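The Second Life of Small-Town Movie Houses

When I moved to Dulthorpe, the first thing I asked was where is the movie theater. People pointed me to the Munro, a narrow building between a shoe repair shop and a bank. The sign outside had lost two letters. The program for the week had only one film, and it was a film I had already seen on an airplane.

I went anyway. I have gone to the Munro almost every week since then, and I want to write about what has changed there, as I think it says something about how we watch movies now.

In June the theater started a season of films made by first-time directors. The tickets cost eight dollars. On the opening night there were 11 people in the room, and the room has much more seats than this. The film was Trulari, a quiet drama about two sisters who sell their father's boat and then spend one long summer trying to buy it back. There is very little music in it. In one shot the older sister washes a cup for what feels like several minutes. A man behind me sighed, but he did not leave.

The next week 46 people came. I do not know the full reason. The local paper had printed a short review, and the bakery had put the poster in its window. Maybe it was also the rain.

What I like about this season is that the films are not perfect. A first film often has too many ideas, and the director is afraid she will never get to make another one, so she puts everything inside. You can feel this in Brurnari, which begins as a crime story, becomes a family comedy, and ends with a wedding where no one is sure who the groom is. I laughed a lot, and I could not explain the plot to my wife when I came home.

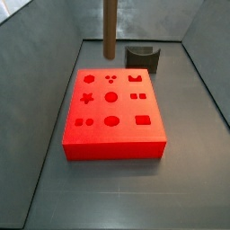 The best of the season, for me, was an evening of four short animations, each of them shorter than a coffee break. They were made with simple objects on a table, moved by hand between one picture and the next. I was surprised how much feeling can come from such plain things. After an evening like this you begin to look at any object as a possible actor, even a red shape-sorter board with three rows of hollows and three little round holes grouped in a triangle, which to me is already half of a face. The animators understand this very well. In one of the shorts a wooden spoon waits for a letter, and I was close to tears.

Not every night has worked. The sound failed in the middle of a documentary about salt, and we sat in the dark for a long time before the lights came on. Another film had subtitles so small that the first row filled up before the others, which I had never seen before in any theater.

The season continues into the fall. Trulari returns for one more showing on 2025-09-12, with the sound repaired and the same price at the door. I will sit in my usual place, on the left side, under the clock.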